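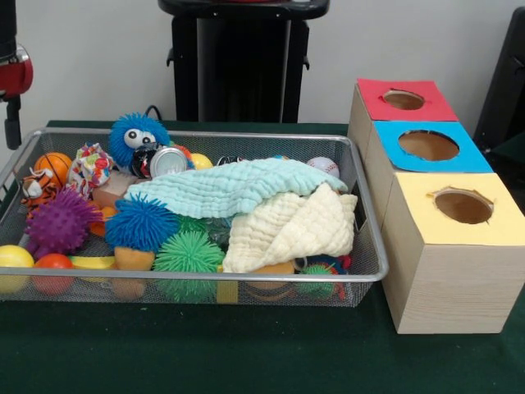 Cell 2 is back up, and it is running better than it has all year!

If you came past the bench last month you will have heard it before you saw it. The arm had picked up a little tick in the wrist, once per rotation, and by the end of a long run the pick positions were drifting far enough that it was closing on the rim of the basket when it should have been going for a toy. We could have kept patching the offsets in software (we did, for longer than I'd like to admit) but Oduor Muli finally put his foot down and booked the cell out for a proper service.

So, what got done. First the base. The four bolts holding the arm down had never been checked after the move from the old room, and two of them turned a good way before the wrench clicked. That alone explained a lot of the drift. They are all torqued now and marked with a paint pen, so a glance will tell you if one has moved. Please don't wipe the marks off when you clean!

Next the wrist. Oduor and Capucine Le Goff had it apart for most of an afternoon and found the tick was a cable tie. One tail, trimmed too long, brushing the housing every time the joint came past. Capucine kept it and it's taped inside the cover of the logbook with the words "full afternoon" next to it. While they were in there they rerouted the whole run and added slack at the elbow, where the old loop was pulling tight at full reach.

Then calibration, my favorite part, because you get to watch it improve. Bijan Talebi rewrote the routine so it takes 7 touch points where the old one took four, spread over the whole work area including the far corners. The first pass was ugly. The second one was lovely. After that he ran 301 picks out of the mixed basket with nobody touching the settings, and 285 of them came up on the first try. Most of the misses were cloth, where the fingers closed on a fold and it slid back out. The fuzzy and spiky balls, which I'd have bet money against, went beautifully.

A few things about the setup for anyone who has a slot coming up.

The green tablecloth stays on. It needs to be pulled flat before you start, with no ridge under the basket, or the basket rocks when the arm presses down into it. Clips are in the top drawer.

The basket has its own spot now. There are tape corners under the cloth that you can feel with your fingers. Set it against those, then run the short check (green button on the pendant, page one) before loading anything into it.

Load it messy. It's tempting to lay everything out so each toy has a bit of room, and then your numbers look wonderful and mean very little. Bury a few things. Drape the muslin over the middle and push a ball halfway under it. The wire mesh can snag the long soft filaments on the puffer balls, so give the walls a look between runs and pull out any strands you find.

The compartment box goes to the side of the basket with the colored tops on: red at the back, blue in the middle, yellow at the front. The tops are only paper and they do wear at the holes. Spare sheets and the cutting template are in the folder marked Kukholm, and swapping one takes a couple of minutes. If you change the size of a hole, write it in the log, as the drop heights are set for the ones on the template.

Weekly care is short. Wipe the finger pads, check the paint marks, run your hand along the cable from the base up to the elbow, and listen to one full wrist rotation with the room quiet. If you hear anything at all, tell Oduor before you tell the software.

Still on the list: new finger pads (ordered from Lecomte, due in August) and a better way of stopping the smaller balls from rolling off the back of the table. Damian Kozłowski has a drawing for a low lip that would clamp on without drilling. It looks great and I'd love to see it built, so if you have shop time to spare, talk to him.

The booking sheet is open again from 5 July 2018. Morning slots are going quickly, and the first one each day includes the full calibration, so allow an extra half hour if that's you. Casimiro Sotomayor has the pendant key.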